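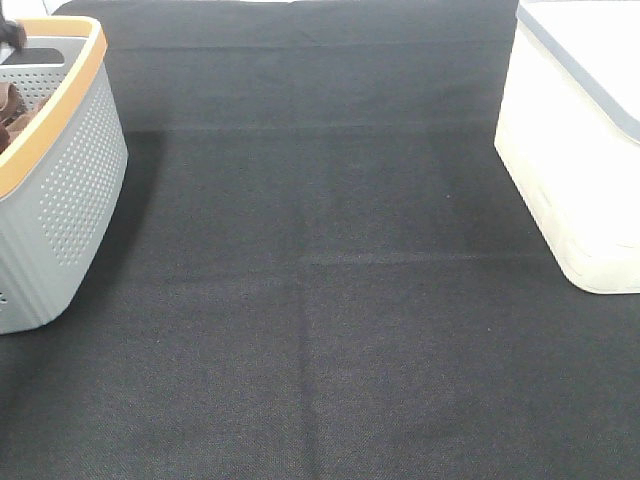 Onach Textile Sorting Cell — Planning and Ordering

The Onach cell is supplied for laundries, rental services and training sites that want to automate the handling of small cloth goods. It is sold as a base kit with options. Prices are quoted per site, and quotes are valid until the end of June.

The base kit contains one arm, one two-finger gripper, a wrist camera, a controller and a dark work mat. The table is not included. Most buyers already own a suitable one, and Ferri can supply a leveling frame if the floor is uneven.

Containers

Ordinary household baskets and boxes can be used. Before ordering, check the following:

Wall stiffness. Thin walls flex when the fingers press on them, and the taught positions drift.
Rim color. A rim that contrasts with the mat is easier to find in the wrist view.
Clearance. Allow 300 mm between containers for the open gripper.

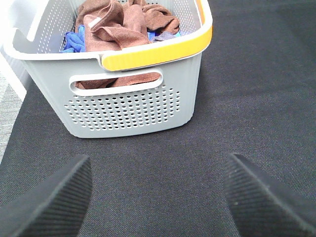
Wrist view with fingers open: perforated basket with brown and blue cloths, on the dark mat.

Budget items often missed

Finger pads are a wear part. Order 6 pairs with the kit; lead time on later orders from the Fatov warehouse is 8 weeks. Mats should be budgeted as consumables too. Lint builds up in the surface, and a mat that has been stored folded keeps its creases for some time. Ask for rolled delivery if you have the space — the surcharge is small and is listed separately on the quote.

Allow five working days for installation and operator training. Power, network and guarding must be in place before the installer arrives. Return visits caused by missing site work are billed at the day rate.

Service cover for the first year is included. Extended cover is priced by running hours and can be added at any time before the first year ends.

Comments

Does the leveling frame fit under a fixed bench, or does it replace the bench?

It replaces it. We had to remove ours, so add the disposal cost to your budget.

Rolled mat is worth paying for. Ours came folded and the ridges were still there weeks later.

Would like to see pad prices on this page without having to request a quote.

Ferri Automation, Jistotdale — Contact sales — © Ferri Automation — Page revised 2020-10-31 — Back to top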